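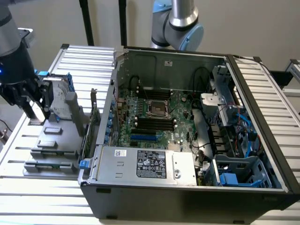 I've been reading the Woketti fault write-up from June, and I don't buy the explanation. The short version: the teardown cell was pulling parts out of old desktop towers, the gripper lost its hold on a piece, the piece landed on the motherboard, and the arm carried on as if it still had something in its fingers. Woketti calls this a "grip quality event." I'd call it dropping things. Look at what the gripper has to deal with, a gray and white part with blue plastic clips along its edges, held just above the table, near an open case with the board facing straight up. Anything that slips has a good chance of hitting something you'd like to keep.

The fix they shipped is more squeeze. Version 2 of the Ploreritz gripper settings raises the closing force and leaves everything else alone. I have two problems with this.

First, old plastic. Clips that have sat in a warm case for years get brittle, and a harder pinch gives you snapped clips in place of dropped parts. The write-up says the new setting ran for 300 cycles without a drop. Fine, but it doesn't say how many clips broke, and I asked twice.

Second, and this one bothers me more - the arm didn't know. The finger position was logged the whole time. Kaplan, the supervisor software, had the numbers showing the fingers had closed further than they should have, and it did nothing with them because the check was set to warn only. It had warned some 1,000 times before that, mostly over nothing, so the warnings had been hidden from the main screen. You can guess how I feel about that.

Sumo, the older cell, stopped dead on every bad grip. People hated it, me included. It was slow and it beeped. But when it lost a part it stayed put until a person came over and looked.

I'd like to see the check turned back into a hard stop, and the false warnings dealt with one at a time. Woketti says that's "under review." They said the same about the door switch, and I'm still waiting on that one.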